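Siriwardena Hall, ground floor: fit-out of the covered work tables
Progress report to Poris, period ending October
Prepared by Pranab Roy, Itero

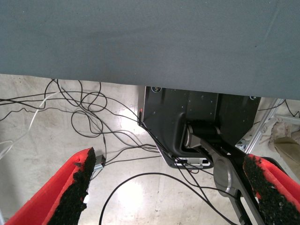
Work in this period covered the table coverings and the floor beneath them. Of the 20 tables in the grant schedule, 14 now have their fabric fitted. The other six are on site and will be covered once the second roll arrives from Burnia.

Fabric. The grey cloth is cut with an overhang on all sides. On the first tables the overhang was uneven from one end to the other, and the cutting pattern has been changed. Faint wrinkling on the top surface remains on several tables. We do not regard it as a defect, but the cloth will be re-tensioned before handover. Fixings are on the underside so that a cover can be taken off and washed without moving the table.

Floor. The concrete is sound. Staining and scuffs predate the grant and lie in the surface only. A trial clean was done at the north end with two products; neither removed the darker marks. Grinding was priced and is outside the budget. We propose to leave the floor as it is and to spend the sum held for it on spare covers.

Glare. The floor has a high sheen and reflects strongly in places. Users of the low seats raised this in the morning sessions. Blinds on the east windows are the cheapest remedy — a quotation is being sought.

Spend. Fabric and fixings to date come to £1719, against the line for materials. Labour stands at 59 hours. No transfer between lines is requested other than the floor sum noted above.

Next period: cover the remaining tables, re-tension the earlier ones, fit blinds if approved. A decision from Poris on the floor sum is needed before the spare covers can be ordered.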